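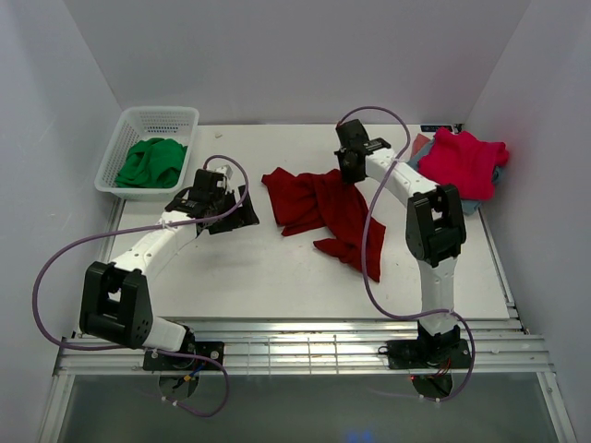
The two arms with the red cloth, basket at the back left.

News from the two-arm table

Many members have asked what is happening in the enclosure at the end of the Varnel workshop, so I write a short report for this issue. The project is called Plarka. The goal is modest: two arms should take a cloth from the table, spread it flat, fold it, and put it away.

The frame was the easy part. We bought the aluminum profiles second-hand from Rätsep, cut them on the workshop saw and squared them in one weekend. The tabletop is white because our software finds the edge of a cloth much better on a plain background. The walls are pale for the same reason, and they also keep out the movement of people who walk past, which confused the program a lot during the first tests.

The cables and tubes took more of my time than I had planned. In the first version everything was fixed tightly along the arm, and each time the wrist turned far, something was pulled. Now the purple tube of each arm goes in a wide, free curve and is held with white ties only at certain points. It looks less tidy, but the arm can move through its whole range. If you build something similar, please leave more length than you think you need. I have cut one tube too short already, and a new one from Clindon cost me two weeks of waiting.

Cloth is a difficult material. A block of wood stays as you left it, but a cloth has a new shape every time you drop it. The fingers must come down low enough to take the fabric and still not press hard on the table. I changed the height of the right gripper many times by very small steps, and I am still not completely satisfied. When both arms hold the same cloth there is one more problem — if one arm pulls a little earlier, the other loses its corner.

I keep a notebook of all attempts. Until now there are 1036 entries, and in 572 of them the cloth was lifted without slipping. Folding is counted separately, and those numbers I will publish when they are less embarrassing. The thin cotton pieces work best. Thick towels are still too heavy for the fingers, so please do not bring more of them.

What I could use is smaller cloths in strong, single colors. Patterns are not useful at the moment. You can leave them on the shelf beside the enclosure, washed if possible.

One request for safety: please do not reach over the front rail when the power is on, also when the arms are standing still. They can start without a sound. The switch is on the wall to the right of the enclosure.

I hope to show a complete fold at the open evening in June.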